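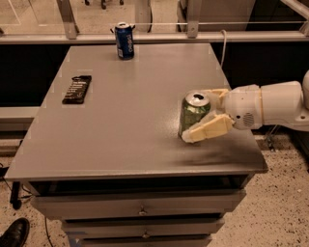

Break Room and Vending Area Inspection, Harkton Building

Site: Griltmont Business Park, Harkton Building, ground floor
Inspection date: 29th April
Type: Routine, unannounced to tenants
Previous inspection: July
Result: Passed with comments. 3 items need action, 2 of them before the next stock delivery.

Marking: OK means no action. C means comment only. A means action needed. N/A means the item does not apply to this room.

Section 1. Floors and walkways

1.1 Floor clean and free of spills: OK

1.2 Mats flat, edges not curled: A
The mat in front of the drinks machine has a curled corner on the side nearest the hallway. It was taped down after the last inspection and the tape has let go. Replace the mat. Do not tape it again.

1.3 Exit route clear to full door width: OK

1.4 Cords and cables kept off the walkway: OK
The coffee machine cord now runs behind the counter. This was an action item last time and is closed.

1.5 Wet floor sign available: C
Sign is in the janitor closet, behind the paper towel stock. It can be reached but you have to move boxes to get it. Hang it on the inside of the closet door.

Section 2. Vending machines

2.1 Machines level and secured to the wall: OK
Both brackets checked by hand. Snack machine bracket had one loose screw, tightened during the visit.

2.2 Power cords undamaged, plugged straight into a wall outlet: OK

2.3 Ventilation gap behind machines: C
Gap behind the drinks machine is narrow on the left side. There is dust on the grille. Vacuum at next service. MacLeod does the servicing and has been told by email.

2.4 Delivery flap moves freely and closes fully: A
Snack machine flap sticks halfway. Fingers could get pinched when it drops. MacLeod to repair or replace before the next stock delivery. A notice has been put on the machine asking people to push the flap all the way in.

2.5 Tip-over warning label present and readable: OK

2.6 Contact number for faults and refunds posted: C
Posted, but the number on the drinks machine is the old one. The snack machine has the right one. Print a new label.

2.7 Asset tag matches register: OK
Drinks machine is tag 767. Snack machine is tag 74. Both match.

Section 3. Canned drinks and packaged snacks

3.1 Cans free of dents at the seam, bulges and leaks: OK
Checked the top row and the back row of each column. A dent in the side wall alone is not a reason to pull a can. A dent on the rim or seam is.

3.2 Can tops clean: OK

3.3 Snack bar wrappers sealed at both ends: OK

3.4 Dates in range, oldest stock at the front: C
All dates were good. Two columns of bars had been loaded with newer stock in front. Reloaded during the visit.

3.5 Spare stock kept off the floor: OK
On the lower shelf of the supply closet. Same place as last time.

3.6 Spare stock kept away from heat and cleaning products: A
Floor cleaner was on the same shelf as the boxed bars. Moved to the janitor closet during the visit. The item stays open until the shelves are labeled, as this is the second time it has been found.

3.7 Allergen sheet posted: OK
Sheet is current. The plastic cover is scratched but the text can be read.

Section 4. Refrigerator, microwave and counter

4.1 Refrigerator thermometer present and in the safe range: OK

4.2 Door seals clean and closing: OK
Some crumbs in the bottom fold. Wiped out.

4.3 Unlabeled food removed: C
Several containers with no name or date. Notice left on the door. The cleaning crew will clear the shelves at the end of the week.

4.4 Soda cans kept out of the freezer compartment: OK

4.5 Microwave clean inside, door latch working: OK

4.6 Outlets near the sink have ground fault protection and trip on test: OK
Tested and reset.

4.7 Counter edges and tabletops free of cracks and sharp corners: OK

Section 5. Trash and recycling

5.1 Bins have lids and liners: OK

5.2 Can recycling separate from trash: C
The can bin had food wrappers in it. The sign is on the lid, so it can't be read when the lid is up. Move it to the wall behind the bin.

5.3 No sign of pests: OK
Traps checked under the sink and behind the snack machine.

Section 6. Fire and first aid

6.1 Extinguisher in place, gauge in green, tag current: OK

6.2 First aid kit sealed and stocked: C
Seal was broken. Adhesive bandages were low, everything else was there. Restocked from the front desk and resealed.

6.3 Emergency numbers posted: OK

6.4 Gas shutoff labeled: N/A
No gas in this room.

Actions to close

1.2 Replace mat. Building services. Order through Polix on the existing account.
2.4 Repair snack machine flap. MacLeod. Before next delivery.
3.6 Label supply closet shelves. Building services. Before next delivery.

Comment items are checked at the next routine visit. If one is still open then, it is marked A. Send proof of completion for the action items to the Griltmont site office. A photo is fine for 1.2 and 3.6. For 2.4 we need the service slip.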